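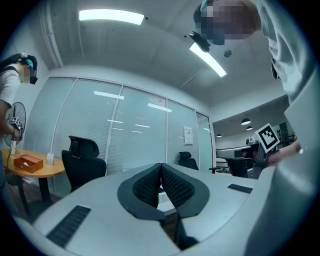 Melahat Yaman wrote to us after the first edition that she had spent 2,190 on parts before she knew what she wanted her hands to do, and would we please put that at the front of the chapter. So we have, with our thanks!

This is Chapter 7, then, and it is the one where you leave the simulator behind and build something to hold. By the end you should have a pair of hand-held grippers, each carrying its own printed markers, and a first set of recordings from which an arm might later learn. We shall follow the Nandcombe pair all the way through, as it can be put together at a kitchen table or in a shared workshop with very ordinary tools, and it forgives a good deal of clumsy soldering (ours included).

Before you cut or print anything, spend an evening simply moving about the room you mean to work in. Reach for a cup, turn round, sit down, and notice where your elbows go.
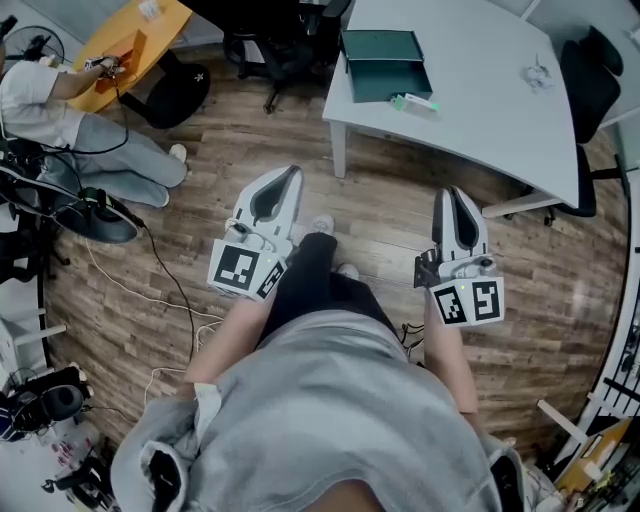

Notice your feet as well, and where a cable would trail if you were wired up, for a long lead changes the way you reach - you begin to guard it without meaning to. Jot all this down in your build notebook, however trifling it seems, and keep the page handy for Section 7.2, where we choose cable lengths and fix the markers in place. The parts list comes first, in Section 7.1, and you will want a ruler and a pot of tea beside you for that.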